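4. Filling and planting your Allero window trough

1. Stand the trough on its feet before you add anything, as it gets surprisingly heavy once it's full (we've all tried to lift one afterwards!).

2. Tip in the compost until it sits 7 cm below the rim, then pat it down gently with your palm.
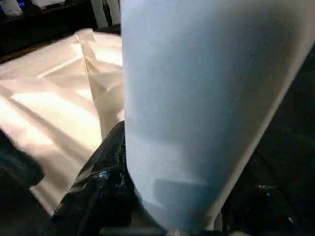 3. Set your young plants 25 cm apart. It'll look sparse to begin with, but chives and parsley soon fill out.

4. Water slowly with 900 ml, and let it all settle.

Note: mint likes a trough to itself.

Caution: keep the drain holes clear.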